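Collecting Demonstrations for a Two-Arm Marker Sorting Task

Feb 17, 2021

14 shares | 3 comments

This page covers how to record demonstrations for a pick-and-place policy on a pair of small tabletop arms. The task is sorting markers into trays. It assumes the arms are mounted, powered and calibrated, and that the recorder is already writing synchronized joint positions and video. If it isn't, fix that first. No amount of care during collection will repair a stream with missing timestamps.

The commands below are for Erkeo, the recorder we use. Any recorder that can start, stop, tag and discard an episode will do the same job.

1. Write the task down before moving anything

Put the task in one sentence and keep it next to the keyboard. Ours reads: "Pick up one loose marker from the work surface and release it inside a tray." Everything that counts as success or failure follows from that sentence. A marker balanced on the rim of a tray is a failure. A marker dropped inside from a height is a success, although you may want to tag it.

Decide at the same time which arm does what. We let the nearer arm take the marker and keep the other arm still, outside the path. If operators choose freely, you end up with two policies mixed in one dataset, and the trained model tends to hesitate near the middle of the table.

2. Check the wrist view

Open the wrist stream at full size and move the arm at the speed you intend to record. Look for three things: both fingertips inside the image, enough surface beyond them to find the next object, and an exposure short enough for the motion. The last one is where most setups fall down. An image that looks fine with the arm parked can smear badly when the wrist turns.
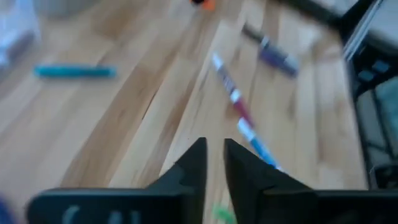 If grain lines and object edges blur during ordinary travel, either shorten the exposure and add light, or slow the arm down. We did both in January. Some blur during fast moves is acceptable, and you should leave those frames in, as the policy will meet the same blur at run time. Blur during the final approach is a different matter. Record a short test, step through the last part of the approach frame by frame, and confirm that the edges of the marker are clear before the fingers close.

Lock exposure, gain, white balance and focus once you are satisfied. Automatic white balance is a particular nuisance with colored objects on warm wood. The same marker will shift hue between one end of the table and the other, and a color-conditioned policy will learn the shift.

3. Lay out the objects

Vary what you want the policy to ignore and hold fixed what it may rely on. For this task we fix the arm bases and the overhead camera. We vary:

- position of the loose markers
- angle of each marker relative to the planks
- which colors are out
- how many markers are already in the trays
- spacing, including markers that lie end to end or close together

Do not arrange the markers neatly. People left to themselves place objects parallel to the table edge and within easy reach. Our first batch had almost nothing lying at a steep angle, and the resulting policy could not rotate the wrist far enough for one that did. The layout tool in Flumum will print random positions and angles, and it takes very little time to follow them by hand.

Fill level matters as well. A policy trained only on empty trays treats a full one as an obstacle. Start some episodes with trays sparse and others with trays crowded, and mix tidy rows with loose piles.

4. Set the start pose

Each episode should begin from a small region around a home pose, with the grippers open and clear of the objects. Do not start from exactly the same joint angles each time. A few degrees of variation at the shoulder and wrist is enough.

Look at the cables before you press start. A loop that lies over the lip of a tray can drag it as the arm retracts. You can either reroute the cable or accept that it will be part of the scene, but make the choice once and keep to it for the whole batch.

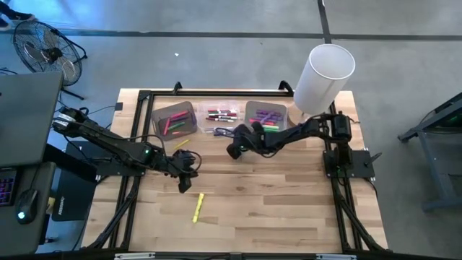
Overhead view of the station, with three trays of markers, two loose highlighters and an arm mounted on each side.

5. Record

Start the episode, wait a moment, then move. The pause gives you a clean first observation and makes trimming easier later.

Move at an even pace. Approach from above, align the fingers across the barrel, descend, close, pause, lift, travel, release, retract. Avoid stopping in mid-air to think. Long stationary stretches teach the model that standing still is a valid action, and at run time it may never leave that state. If you need to think, discard the episode and start again.

Small corrections are useful and should be kept. If the fingers come down slightly off and you shift them before closing, that is exactly the recovery behavior the model needs. What you should discard is a large error with no recovery, such as knocking a tray off its position.

Record in blocks of 12 episodes, then reset the layout completely. After 4 blocks, change operators. Grip style drifts as people get tired - approaches get shallower and releases get higher.

6. Tag while you remember

Tag each episode before starting the next one. We use four tags: success, failure, recovered and discard. The tag call is:

erkeo tag --last success

Keep the failures. They stay out of the imitation set but are needed if you later train a success classifier. Lorente, our training script, skips them by default.

7. Review the batch

At the end of each session, play back a random sample from every block with the wrist and overhead streams side by side. Check that the streams are aligned by finding the frame in which the fingers close and comparing it with the gripper position trace. An offset of 3 frames is enough to spoil grasping while leaving everything else looking normal.

Then plot all grasp positions on a single top-down map of the table. Gaps will be obvious. Fill them with targeted layouts before you train; more random episodes will mostly land where you already have data.

Our current set stands at 3,000 episodes. We trained a first policy well before reaching that number and recommend doing the same, as its failures tell you what to record next. Export to the Ernov format is covered on a separate page.

3 comments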